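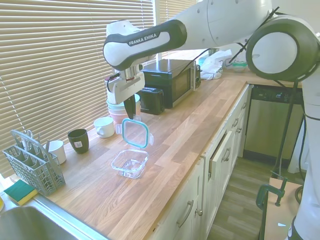
A glass food container on a wooden kitchen countertop.

Fishing access and the Garard Sound agreement: your questions

Last updated November. We get the same emails over and over so they're going in one place. If yours isn't covered, try the contact bit at the bottom.

What is the Garard Sound agreement?

A deal between the two governments on who can fish in the Sound, how much they can take and where they can land it. Replaces the old arrangement, which ran out in spring and was extended twice while everybody argued. Negotiators initialed the text last month. Still has to be voted on by both sides.

Is it in force?

No. Interim rules apply until both legislatures have voted. Same boats, same areas, same paperwork as last season.

Who negotiated it?

Our side was led by Kheri Wanyama, deputy trade minister. He took over in the summer after the first round broke down over inspection rights. The full list of delegates is in the annex to the text.

How many licenses are there?

1529 in total, both flags, all sizes of boat. The old deal had no overall cap, only caps by species, and that's what a lot of the shouting is about. Small boats get 900 of them. The rest go to everybody else, including the factory vessels.

What counts as a small boat?

Under 22 feet at the waterline. Not overall length. We know your registration probably shows overall length, you'll need to get it measured again if you are close to the line. Harbor offices can do it, bring the registration and the engine papers.

My boat fished the Sound under the old deal. Do I get a license automatically?

You get priority, which isn't the same thing. You still have to apply, and you have to show landings from at least two of the last four seasons. Logbook pages are fine. Sales slips are fine. A letter from your buyer on its own is not, several people have tried.

What does it cost?

Application is free. The annual fee hasn't been set. The opposition says some 3000 a year for a mid-size boat, the ministry says that number is wrong but won't give another one. We'll update when theres something in writing.

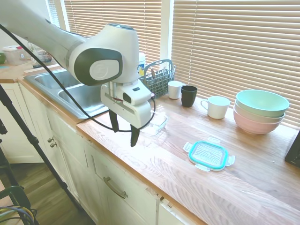
Can foreign boats land their catch at our ports?

Only at the two named ports, Velteck and Preltell, and only with four hours' notice to the harbor office. Landings anywhere else are treated as a violation except in an emergency.

Why only those two?

Inspectors. Those are the ports with full time staff. Wanyama told the assembly that more could be added after the first review. The mayor of Velteck is happy, the other mayors are not.

Who does the inspections?

Each side inspects in its own waters. In the shared middle zone it's joint teams, one officer from each country on board. This was the sticking point all through the summer. The text says officers can look at gear, logbooks and holds. Cannot look at phones or personal papers without a warrant.

What happens if there's a dispute?

First a phone call between the two fisheries offices. Then a panel of three, one picked by each side and a chair they agree on. If they can't agree on a chair, the two governments take turns naming one. The panel's ruling is binding on quotas and not binding on tariffs. Yes that is odd. Both sides signed off on it.

Is this the same as the Tsuchiya amendment?

No, seperate thing. The Tsuchiya amendment is a domestic bill about fuel tax relief for fishing boats. It may get attached to the vote on the agreement, or it may go alone. The whips hadn't decided when we last asked.

When is the vote?

Ours is expected before the winter recess. Debate opens at 2 p.m. on the day and usually runs into the evening. The other side votes after us.

What are the main objections?

Depends who you ask. Miyuki Hirose, who speaks for the opposition on trade, says the license cap is too high and the inspection rules are too weak. Her line in the assembly was "we have given away the middle of the Sound and kept the edges." The skippers' groups mostly say the reverse on the cap, too low, and they don't like the waterline rule either. The processors want more landing ports.

Could it be changed before the vote?

The main text, no. It's take it or leave it. The side letters on fees and port notice can be changed by ministers without a new vote.

What if it's voted down?

Interim rules run to the end of the season and then lapse. After that each side is back to its own waters only, middle zone closed. Both governments say they don't want that.

Where can I read the whole thing?

Assembly library, front desk, or the ministry site under Treaties. Long. Skip to part four if you only care about licenses.

Contact

Corrections and new questions to the politics desk, use the form. Please put SOUND in the subject line. We can't help with individual applications, that's your harbor office.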